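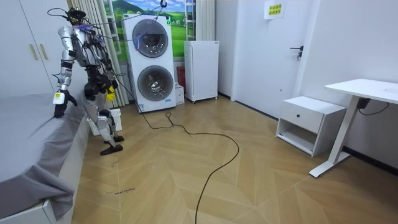 From: Siu-ming Chang
To: harkik-data
Subject: Re: bedroom set, how many more?

Sanne De Haan wrote:
> We have 1146 bed episodes on the server, but the sheet shows
> 1155. Which is right? And do you still want 2000 before the
> next training run, or can we stop sooner?

1146 is right. The other nine were logged twice when Hendrik restarted the recorder, and I have taken them out of the sheet.

I would still like 2000. The last policy does well when the sheet hangs straight and poorly when it is bunched at the side, and we have few examples of that. So please change how the sheet lies every 5 episodes, and write down which side you started from.

Two other things. Keep the failed attempts - mark them as failed, don't delete them. And start each episode with the robot already standing at the bed. The walk over from the door is a separate task and Araceli has enough of those.

Fatemeh is moving the older files to the Numico disk in July, so don't rename any folders until she says so.

Siu-ming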